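Module notes > Work and Technology > Handouts

Week 6 – Automation at work: who does what afterwards

Notes by Xuân Khúc. Bring these to the seminar, we wont have time to print again.

Starting point: a job is a bundle of tasks. Machines take tasks, rarely the whole bundle. Case for today is the Ballano canteen kitchen, 62 staff before the change, 17 of them on prep. Pick, place, carry, tip out. Dull work, but people talked while they did it.
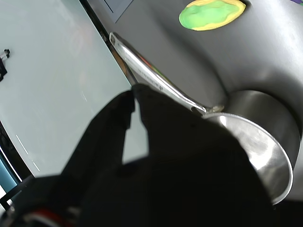

Which tasks tend to go first?
Repeated ones, where the item and the place hardly vary. Lifting and moving usually go before judging and tidying up.

Next – what was left for the prep team. Loading, checking, clearing jams. More standing and watching. Two staff said the shift felt longer although it was 20 minutes shorter. Compare Mạc's reading on attention (in the pack).
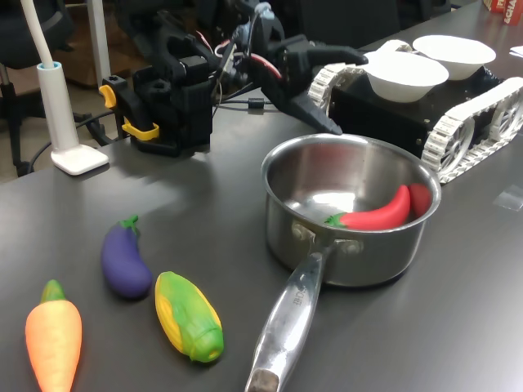

Does pay change when the task changes?
Often it stays put for a good while, even if the new duties need more training. At Ballano the grades were only looked at again in June.

Training: one afternoon, mostly the stop button. Older staff asked for written steps and got them late. Rurus, the supplier, trained supervisors only – so everybody else learnt from each other. Ask who carries that cost.

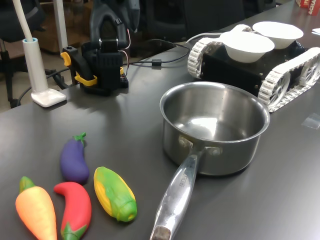
Fig. 3. Vegetables beside the pan, bowls on the tracked base.

Handover points matter most. Where does the person stop and the machine start? Draw it for your own workplace, even badly. Mark were blame lands when something gets dropped.
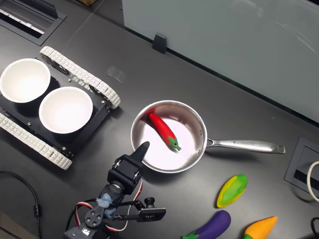
Fig. 4. Gripper close to the pan, red pepper inside.

For the seminar: one page on a job you have done. List the tasks, cross out what could go, say what you'd miss. Traltatstead group, same room.

Work and Technology teaching office | Contact | Back to top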